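datasets / soft-goods / bags / black-tote

# Black Tote – Bag Handling Set

Part of the Skidora soft-goods collection. This card covers one item, a black fabric bag with woven carrying straps and animal patches, handled on a light tabletop. It lists the item, the tasks, the label conventions and the known problems. For file layout and checksums, see the collection README.

## Summary

- Item class: bag, soft, unstructured
- Tasks: 2 (open the mouth, lay flat)
- Episodes: 700
- Longest episode: 30 seconds
- Label tool: Trumska
- Split: by episode, never by frame

## Item

The bag has no frame and does not hold a shape when set down. The body sags and the straps fall wherever the last movement left them. Annotators should expect the outline to change completely between two episodes with the same start label.

Parts named in the labels:

- `body` – all black fabric, including folds and the base
- `strap` – the carrying straps, all segments
- `pull` – the small metal zipper pull
- `patch` – the animal patches on the front
- `print` – red lettering or marks on the front

`strap` is one class. An early draft of the schema used `strap_front` and `strap_back`, but the two could not be told apart when the bag was bunched, so they were merged in release 2. Old label files convert with the script in `tools/`.
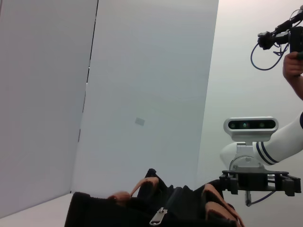

Elport's labeling team asked whether several arches of one strap should be drawn as separate instances when the join is hidden in the folds. They had been drawing one polygon per arch and linking them by hand afterward.

Draw one polygon per visible arch. Do not link them. The link field is ignored by the loader and will be removed. If two arches cross, the one on top gets the full outline and the other is cut at the crossing.

## Color notes

The straps do not come out the same color everywhere. Depending on light and viewpoint they read as pinkish tan, orange-tan or rust brown. Do not use color as a filter for `strap`. A threshold tuned on one camera will drop most of the strap on another.

The black fabric has the opposite problem. Folds lose their edges, and the opening of the bag can look the same as the outside. Where the rim cannot be found, mark `mouth_visible: false` and leave the rim line out.

## Task 1: open the mouth

Start state: bag on the table, any orientation. End state: top rim pulled apart far enough that the inside can be reached. The grasp point is on the rim fabric. Grasps on a strap are labeled `grasp_strap` and kept in the set, but they do not count toward the task.
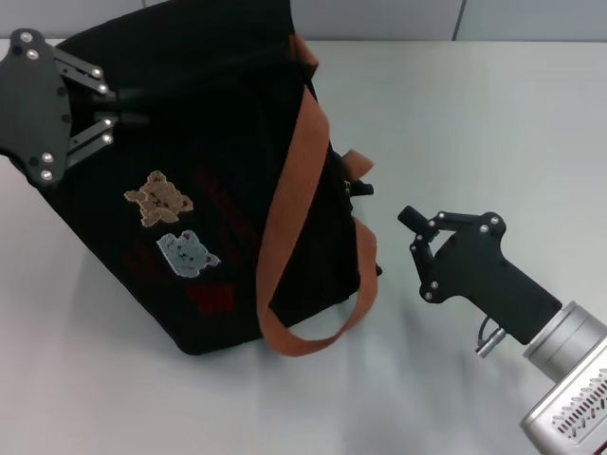 Manolakis reports that their rim detector kept picking up the lower curve of a hanging strap in place of the rim, and suggests masking `strap` before fitting the rim line. They also asked for the base edge to be labeled.

Masking first is now the recommended order. The base edge will not be labeled in this release. It can be taken from the `body` outline where the bag rests on the table.

## Task 2: lay flat

Start state: bag bunched. End state: front panel up, with the patches in view. Patches are the only reliable sign of which side is up, so `patch` is required in the final frame of every episode marked complete.

There are two patches: a beige teddy bear, and a pale blue one whose animal is hard to name. Label them `patch_bear` and `patch_blue`. Do not guess at a species in the comments field.

The red lettering is labeled as a region only. No transcription is provided or wanted.

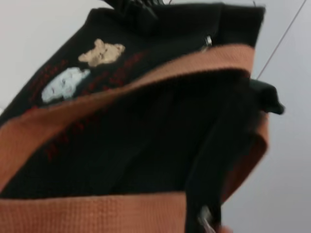 Patches, red lettering and woven bands, close view.

## Known problems

- Close views often contain no table at all. Table-plane fitting fails on these and should be skipped.
- `pull` is small and reflects light. 1,296 frames have a `pull` box that was placed by interpolation. They carry the flag `interp`.
- Flaps of body fabric that stick out to the side were sometimes labeled `strap` in the first pass. Most have been fixed.

Last updated: 2021-10-24

Contact: open an issue in the Skidora tracker | Back to top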